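Danditz to keep pressing blank discs at Welarstead

Good news for anyone who still likes to put their photos, music and records on something they can hold in their hand. Danditz, which has been making blank CDs and DVDs for longer than many of its newer staff have been alive, has told its customers it will keep its Welarstead plant running and will add a second line for archival discs in March.

There had been plenty of worry about it. Blank discs have been getting harder to find on store shelves, and when Danditz dropped two of its slimmer jewel case packs last year, a fair few of its regulars took that as a sign the whole lot was on the way out. Ho-yin Lam, who looks after sales for the company, said the phone hardly stopped for weeks.

“People rang to ask if they should stock up,” Lam told us over a very welcome cup of tea in the plant's front office. “Wedding photographers, church choirs, a fellow who records frogs. I told them all the same thing, that we had orders on the books and no plans to go anywhere, but I think they'll be happier hearing it properly.”

The new line will turn out write-once discs with a harder top coat, meant for people who want to record something, put it in a cupboard and find it in good order years later. Danditz says it has a first order of 3,000 spindles waiting, most of them bound for libraries, local history groups and small medical offices that are still required to keep copies off the network. The ordinary printable discs, the white-topped ones that so many bands and community theatres buy, will carry on as before and in the same colours of packaging.

Ehab Fahmy, the production manager, has spent most of his working life around dye and polycarbonate and is a delight to listen to on either one. He explained that the part of a disc most people worry about, the shiny underside, is usually the tougher half. The label side is where the trouble starts, because the recording layer sits just beneath it, and a ballpoint pen or a badly stuck paper label can do more harm than a scratch on the bottom ever would. The harder coat is there to help with that, though Fahmy would still like everyone to use a soft felt pen — and to write on the clear ring in the centre if the words will fit.

The discs will be sold in cake boxes under the Makden name, which older readers may remember from the company's cassette days. It was brought back, we were told, after a good deal of friendly arguing, and the labels have been redrawn with a larger space for dates. Each box will come with a paper insert on storage, a thing that used to be common and had quietly disappeared from most brands.

Testing is being handled by Long, a small lab a short drive from the plant, which keeps sample discs in warm, damp cabinets for 700 hours at a stretch and then reads them back to count the errors. Three batches have been through the cabinets so far. Lam said the results will go up on the company's website once the last of them has been checked, and that anybody who would rather have them on paper is welcome to write in and ask.

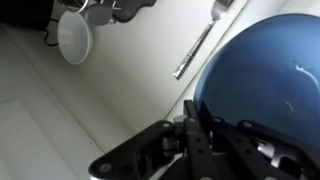

Prices haven't been settled yet. Lam would only say that the archival discs will cost more than the everyday kind, and that she hopes to keep the gap small enough for a family with a few boxes of holiday videos to manage. Smaller packs are being talked about as well, after a number of home users pointed out that a full spindle is a great many discs when all you want to do is send the grandkids' school concert to an aunt overseas.

Fahmy had a bit of parting advice for those who already have a shelf full of older recordings. Stand the discs upright in proper cases, keep them out of the sun and away from the heater, and every few years pull one or two out and try them in the drive. If one is slow to load, copy it to a fresh disc while it can still be read — and hang on to the old one until you've played the new one all the way through.

Shops that carried the earlier Makden range will be contacted first, and other retailers can get in touch with the Welarstead sales office between 9 a.m. and 4 p.m.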